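Adapting Comics for the Screen
Handout 4: Option, page count and the first treatment 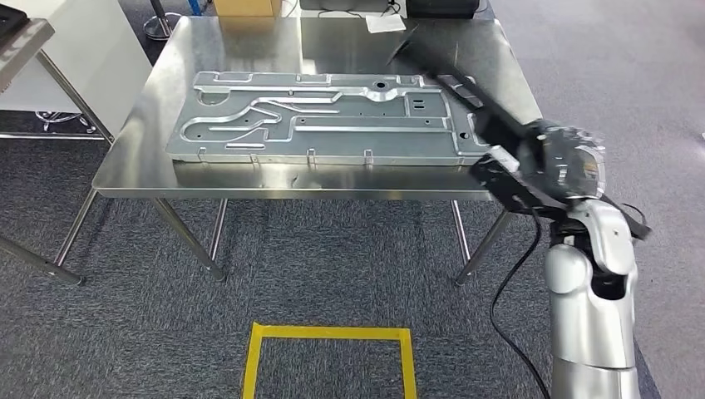 How much of a comic series can a two-hour film hold?
A two-hour script holds the main events of one story arc, usually a single collected volume. A long series has to be reduced to one conflict, one setting and a small group of characters before the treatment is written.

1. Terms used in this unit

Source: the published comic, in the edition named in the contract. Reprints with changed dialogue or added pages count as a separate source.
Option: a paid, time-limited right to develop the source. It does not include the right to shoot.
Purchase: the payment that turns the option into a license to produce.
Treatment: a prose account of the film in present tense, without dialogue.
Arc: a run of chapters with its own opening problem and its own outcome.

2. Working case

The case for this unit is Irnum, a science fiction serial written by Zdeňka Jurčo and drawn by Baltazar Magaña. The full run is 3000 pages. The publisher, Keritz, holds the print rights. Film and television rights stayed with the two authors and were optioned as a pair by the production company Varkimitz.

Two points follow from this. Keritz has no vote on the script, but its logo and cover designs cannot be used without a separate agreement. The second point concerns credit. Jurčo and Magaña share a "based on" credit, and the order of names is fixed by the option contract. It cannot be changed by the studio's marketing department.

3. Selecting the arc

The run divides into four arcs by location. The Wolde arc takes up 300 pages and is the one used in class. It opens with the arrival of the survey ship and closes with the vote to abandon the settlement. Later arcs depend on it, while it depends on none of them.

Procedure:
List every chapter with a one-line statement of what changes in it.
Strike chapters in which nothing changes for the lead.
Mark any chapter that needs knowledge from outside the arc.
For each marked chapter, decide whether to cut, explain or move the material.

In the Wolde arc this procedure removes the two market chapters and the flashback to the academy. The flashback contains the only mention of the captain's brother, who must then be dropped or brought in by dialogue. Most student drafts bring him in too late. Place the mention before the ship lands.

4. Panels and running time

A comic page has no fixed screen length. A silent page of weather and empty streets may take two minutes on film. A dense page of argument may take twenty seconds. The reader sets the pace on paper and can turn back; the viewer in a theater cannot.

Captions are the usual difficulty. Jurčo's captions give the captain's thoughts in past tense. Carrying them over as voice-over keeps the wording but tells the audience that the captain survives. The treatment should state which captions are kept, which become action and which are lost.

Splash pages need a separate note. They mark a stop in the story, and a wide shot does not always have the same effect.

5. Assignment

Write a treatment of the Wolde arc. Use present tense and number the scenes. Attach the chapter list from section 3 with struck chapters left visible. Add a statement of 200 words on the handling of captions.

Drafts that use events from the other arcs will be returned unread. Quoted captions must carry a chapter and page reference to the Keritz edition.

Reading for next session: Irnum, chapters 1 to 4, and the sample option agreement, clauses on credit and reversion.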